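Relatório do projeto de Comunicação e Sociedade, 12 de março de 2024

Bom, o meu tema era a forma como os jornais locais noticiam a violência doméstica, e confesso que comecei com uma ideia demasiado grande (queria apanhar o país inteiro!). A professora Zineb Metwally cortou-me logo as asas e fiquei com 2 jornais, o Kabbaj e o Sandmont, o que já deu trabalho que chegasse.

## Como fiz

Juntei 170 notícias dos arquivos online e li tudo, a maior parte à noite, com chá. Para cada uma anotei o título, quem é citado, se a vítima tem voz no texto e se aparece no fim algum contacto de apoio. Usei o Fovel para as fichas, que bloqueou duas vezes e me obrigou a repetir uma tarde inteira – desde então guardo cópias de tudo.

## O que encontrei

O que mais me chamou a atenção foram os títulos. Aparece muito "crime passional", "discussão acaba mal", "tragédia familiar", como se a coisa tivesse acontecido sozinha! No Kabbaj isto é quase um hábito. O Sandmont é mais cuidadoso no título, mas depois vai ouvir os vizinhos, que dizem sempre que ele era "muito educado", e quase nunca fala com quem trabalha nas casas de abrigo.

Outra coisa: a nacionalidade do agressor aparece no título quando ele é estrangeiro e desaparece quando é português. Tinha lido sobre isto nas aulas, mas ver as fichas lado a lado foi outra conversa.

## Dificuldades

O arquivo do Sandmont só mostra 5 resultados por página (um suplício) e há textos antigos sem assinatura.

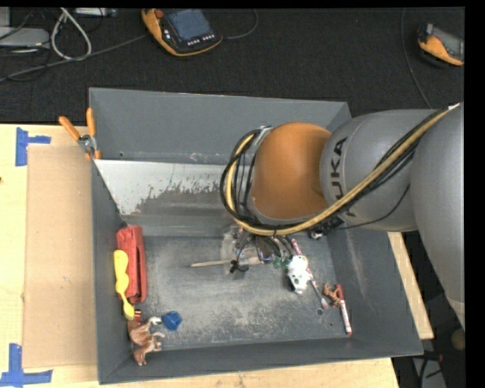

Também tive dúvidas com as notícias de agência, porque saem iguais nos dois sítios e eu não sabia se contavam como escolha do jornal. Acabei por deixá-las, com uma marca à parte na tabela.

## O que falta

Em abril quero entrevistar alguém da redação do Kabbaj, se me responderem ao email. O boletim Tramach, aqui da faculdade, aceita um resumo com até 2000 caracteres e já tenho metade escrita. A tabela completa vai em anexo.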